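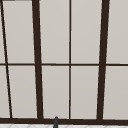

发件人:Booker Ruiz-Ortega
收件人:Listden 道路安全讨论组
主题:回复:Zirkgate 区间测速试运行数据

各位好:

先回答 Marín 上次提的问题,再补充两点。原信引在前面,方便没跟上的人看。

> Marín 写道:
> 区间测速试运行到六月就满 7 个月了。简报上说,这段时间一共开出 692 张超速通知,比原来那台固定测速仪同期少了很多。我的理解是大家开慢了,所以罚单少了。可是住在 Jarkus 桥头的几位邻居说,晚上过了十点车速还是很快,过马路得等半天。这两件事怎么放在一起看?另外,通知书寄出以后有多少人申诉,简报里没有写。

关于 692 这个数,要看它是怎么来的。区间测速算的是两个测点之间的平均速度,原来那台仪器测的是一个点上的瞬时速度,两者的超速门槛也不一样。拿这两个数直接相减,得不出车速下降的结论。要比较,应该看同一路段、同一时段的车速分布,尤其是最快那一部分车。这份数据路政那边有,我已经去信索取,还没有收到答复。

桥头的情况我倒不意外。Jarkus 桥在第二个测点以外,车过了测点就不在区间里了,司机走几次就清楚。夜里车少,路又直,提速很容易。去年我们提过把第二个测点往北移到桥的另一头,当时的答复是那边没有供电,要另外拉线。我建议这次重新提出来,并请他们给一个书面的费用估算。

申诉的数字我问到了,13 件,其中多数是车辆已经过户、通知寄给了原车主。对限速标志提出异议的也有,具体几件对方没有细分。

补充第一点。Zirkgate 路口那块限速牌被树枝挡住半边,从南边过来要到很近才看得见。我上个月报修过,昨天路过还是老样子。如果有人再去报,请把回执编号发到列表里,免得重复登记。

第二点,简报里提到该路段日均车流量将近 4,000 辆,没有注明是双向合计还是单向。这个差别对后面的计算影响很大,引用的时候请先不要写成单向。写意见书初稿的人也请留意,第二节里目前用的就是单向的说法,需要改。

意见书的提交截止是六月底。愿意帮忙记录桥头夜间情况的,直接回复我本人就可以,不用抄送全组。时段暂定晚上十点到十一点,请站在人行道内侧,不要在路边举手示意或者拦车,也不要把车牌号发到列表上。

收到路政的车速数据后我会转发给大家,附件太大的话就放到 Listden 的共享目录里。

Booker Ruiz-Ortega

--
退订请发空白邮件至列表管理地址,主题写“退订”。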